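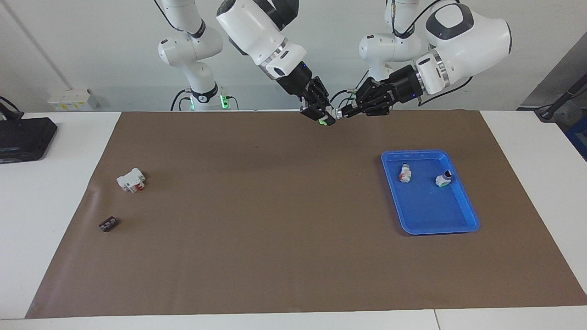
How do I stop brown packing paper from curling when I use it as a table cover?
Posted in Crafts & Paper by Renata Sosa

Hi all! I run a little block printing afternoon at our community center in July and I cover the tables with brown kraft paper off a big roll. I love it, it's cheap and it soaks up the drips, and the kids can doodle on it while they wait for their turn. My trouble is that it will not lie flat. I cut a length, smooth it out, turn around to get the ink, and both ends have rolled up like window shades. One time it took a jar of blue with it.

I've tried masking tape on the corners but then the middle bubbles up, and the tape pulled a bit of finish off one of the tables (they were nice about it, but I don't want to do that again). I also tried rolling it backwards the night before. That helped some, but I ended up with a crease right down the center where I squeezed too hard.

The tables are 4 feet long and I need to be able to change the paper between groups without a big production. Any ideas? Ironing? Is that crazy?

Dede Quartey
Not crazy at all, I iron mine! Low heat, no steam, and put an old pillowcase between the iron and the paper. Steam is what gets you — the paper drinks it up and then you have ripples on top of the curl, and ripples are worse. Go over the side that's on the inside of the curl, slowly, then lay it under something flat while it cools. I use the leaf from my dining table plus a couple of cookbooks.

For your backwards rolling, you were close. Roll it around something fat like a mailing tube so it can't crease, put a rubber band on each end, and leave it. I usually give it 2 hours and it comes out nice and relaxed. Overnight is too long for thin paper in my experience, it just starts curling the other way and then you're mad at it in a new direction.

Also, are you working from the end of the roll? The stuff near the core is wound so much tighter. I save that last bit for wrapping presents and stuffing boots.

Adom Mensah
just use a plastic tablecloth

Abdul-Rahman Ayaaba
I did sign painting for years and went through miles of this paper. Cut all your sheets ahead of time, every one you need for the day, and stack them curl side down on the table. Put the stack on in the morning and clip it at the ends with the spring clips people use for picnic tablecloths. When a group is done you pop the clips, peel off the top sheet and clip it again. The weight of the ones underneath keeps everything flat and you never have to wrestle a fresh piece with inky hands.

Cut them a little shorter than the table if you're worried about kids catching the edge with their sleeves. Then the clips won't reach, so you'd want painter's tape instead, the low-tack kind, and take it up the same day. Masking tape left in a warm room is probably what got your finish.

If you're buying a new roll, go for a heavier weight. It costs more, but you can wipe a spill off it before it goes through, and I found I changed it half as often.

Renata Sosa
Ooh, the stack! I have 14 kids coming in the first group so I'm going to cut everything tonight and try the clips, and I'll do the mailing tube trick on the worst ones. Dede, I had no idea about the steam, thank you. Adom, I did have plastic the first year and the ink just slid around on it and ended up on everybody's elbows.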